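The Office of Boundaries at Jirkarport kept its oldest rule on a whiteboard, laid flat upon a white cloth. The rule was a circle, drawn by hand in thin black marker. Persons of record were those within it. The red cube stood for the petitioner.

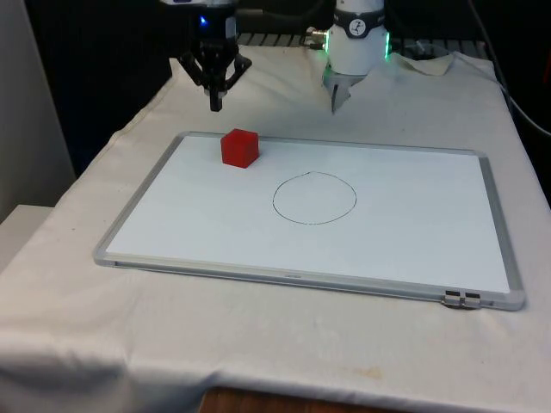
In May the town of Kolau applied for admission. It had 4000 residents, a ferry landing and a debt to the Rollum Salt Company. The Office reviewed the application for 40 days and requested two further copies.

Kolau replied that its residents did not object to being outside. They wished only to know how far.
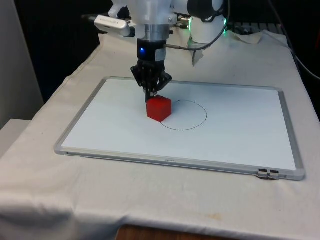 The Office had no form for distance. A clerk proposed that touching the line be treated as residence until sunset — a courtesy once extended to the Guzmán lighthouse. The proposal was entered in the register, and the register was closed at 4 o'clock.

- Article 1. The circle shall not be redrawn, including where the line meets itself unevenly.
- Article 2. The cube may rest outside the circle without penalty.
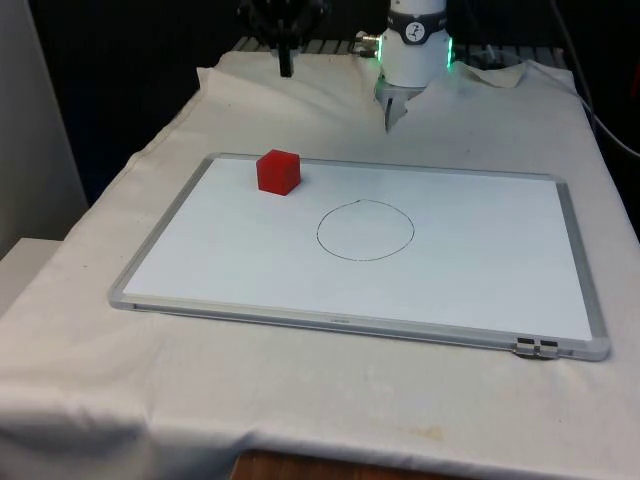 ## Reply from Kolau

The town thanks the Office and will keep its ferry running.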